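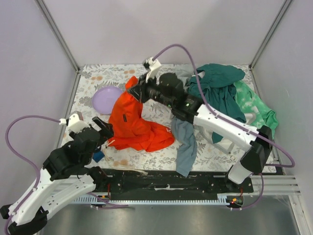
Orange garment, flowered sheet, two arms. 

So we pulled into Mirmont a little before nine in the morning with the gas light on and no plan beyond coffee. We'd slept at a truck stop 18 miles back, next to a refrigerated trailer that hummed all night long, and I was not at my best. Jinfeng had seen a flyer at the laundromat for an open house at the Uva works, the place that fits out camper vans, and since our own van still has that cupboard door that flies open on every left turn, we figured why not!

Parking was in a hayfield. A kid in a vest waved us in between two enormous motorhomes and we felt very small and very dusty. Entry was free but you had to sign a sheet, and the woman at the desk told us they'd printed 300 name stickers and were already nearly out. I got one of the last ones. Jinfeng got masking tape.

The tour goes in groups and ours was led by Melur Lau, who has been building van interiors since before it was a thing people did on purpose. She talks fast and walks faster. First the wood shop (smells wonderful), then the bay where they cut the holes for roof vents, which I could hardly watch. We did our own vent two years ago with a borrowed jigsaw and I still hear that sound when it rains. Melur says they tape both sides and run the blade slow. We did neither of those things.

After that came the water tanks and a long talk about heaters. The Nodex one they like to put in was 945 dollars before fitting, and I watched Jinfeng do the math on his fingers and put his hands back in his pockets. Another winter of wool socks, I guess.

I did ask about the cupboard door. Melur had me draw it on the back of the flyer, and she said the latch is mounted on the wrong side, so the weight of the plates is pushing right against it. Two years we've been using a bungee cord!! She sold me a better latch out of a bin for four bucks.

Lunch was from a truck called Guo, parked by the gate, and the line was long but the dumplings were worth it. We ate them sitting on our back step with the doors open, and three different couples came over to ask about our bed setup, so that took up most of the afternoon.

We got out of the hayfield around 4, filled the tank, and drove until we found a spot by the river. The latch is on. It's a bit crooked and I need a shorter screw for the bottom hole, so if we pass a hardware store tomorrow we're stopping.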